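Notizen zur Exkursion, Teil 2 (Nachbereitung für alle, die am Dienstag, 4. August 2020 nicht mitkonnten)

Ich schreibe das hier wieder so runter, wie ich es in der Vorlesung erzählen würde, also bitte keine Lehrbuchprosa erwarten. Die Folien von Rajitha Kanagaratnam liegen im Kursordner, da stehen die Formeln sauberer drin als bei mir.

## Wo wir waren

Beim offenen Labortag von Vudgate in Ferkbridge, Halle 2, wegen der Abstandsregeln in zwei Gruppen. Gruppe A vormittags mit mir, Gruppe B nachmittags mit Fouad Lamrani. Wer in Gruppe B war, hat den Vortrag von Ragnvald Granström in voller Länge gehört, bei uns war nach der Hälfte Schluss, weil der Bus wartete. Schade, der Teil über Nachgiebigkeit fehlt mir jetzt selbst! Falls jemand mitgeschrieben hat: bitte her damit.

## Die Vorführung am Arm

Das war für mich der beste Teil des Tages. Nusrat Dewan hat uns den Aufbau gezeigt, an dem ihre Gruppe das Sortieren und Verschieben von kleinen Kunststoffklötzen untersucht. Großer weißer Arm, unten ein stabförmiges Werkzeug mit rundem Ende, darunter ein Holzbrett auf einem blauen Lochrastertisch. Mehr braucht es nicht, und ich fand das sehr angenehm nach all den Hochglanzvideos, die man sonst so vorgesetzt bekommt.

Geschoben wird mit dem Stab, gegriffen wird in diesem Versuch gar nicht. Das klingt erst mal nach der leichteren Aufgabe (dachte ich früher auch), aber überlegt mal, was beim Greifen alles wegfällt: Sobald der Klotz fest zwischen zwei Backen sitzt, weiß ich ziemlich genau, wo er ist. Beim Schieben liegt er auf dem Brett, berührt den Stab an einer Stelle und dreht sich weg, wenn die Kraft nicht durch das Reibungszentrum geht. Und wo das Reibungszentrum liegt, hängt von der Druckverteilung an der Unterseite ab, die man nicht sieht.

Dazu kommt die Form. Ein Zylinder, der aufrecht steht, bietet dem Stab überall dieselbe Krümmung. Ein Sechskant hat Flächen und Kanten, da springt die Kontaktnormale. Und beim Stern kann sich der Stab in eine Einbuchtung legen, was je nach Richtung hilft oder furchtbar stört – Nusrat meinte, sie mag die Sterne inzwischen am liebsten.

Zahlen, die ich mir notiert habe:

- 158 Durchläufe mit dem aktuellen Regler im Juli
- 1805 aufgezeichnete Schübe insgesamt, auch die misslungenen
- bis zu 800 davon sollen in einen Übungsdatensatz für euch wandern

Die misslungenen Schübe bleiben drin, darauf hat Nusrat großen Wert gelegt. Wer nur die schönen Bahnen auswertet, bekommt ein Reibungsmodell, das bei der ersten Ecke auseinanderfällt.

## Was gefragt wurde

Beryl Mellor wollte wissen, warum der Arm vor jedem Kontakt so langsam wird. Die Antwort war zweiteilig. Erstens rechnet das Modell quasistatisch, also ohne Trägheit, und das stimmt nur, solange der Klotz sofort stehen bleibt, wenn der Stab stehen bleibt. Zweitens ist die Höhe über dem Brett knapp eingestellt, und da fährt man lieber gemächlich hin. Guckt euch dazu noch mal die Abschätzung aus der dritten Vorlesung an, die passt eins zu eins.

Ich selbst habe nach der Kalibrierung gefragt. Das Brett hat eine feste Lage auf dem Rastertisch, die Ecken werden einmal mit dem Stab angefahren, daraus entsteht das Brettkoordinatensystem. Gerechnet wird mit der Software von Zestby, die Auswertung läuft über Skripte aus dem Mahlangu-Projekt. Die Skripte dürfen wir benutzen, Zestby leider nicht (Lizenz).

## Bis nächste Woche

1. Skizziert für einen Sechskant und einen Zylinder je einen Schub, bei dem sich der Klotz nicht dreht. Kontaktpunkt, Normale und Reibkegel einzeichnen.
2. Was ändert sich, wenn der Klotz an einem zweiten anliegt? Eine halbe Seite reicht, gern auch mit Bleistift und abfotografiert.
3. Wer mag: den Reibwert so abschätzen, dass der Kontakt am Stern gerade noch haftet. 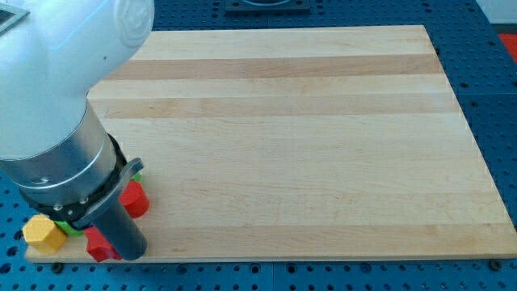

Bei Aufgabe 2 dürft ihr annehmen, dass beide Klötze gleich schwer sind, sonst wird das eine Rechnerei ohne Ende. Abgabe wie immer über den Kursordner, Raum 2790 bleibt fürs Erste zu.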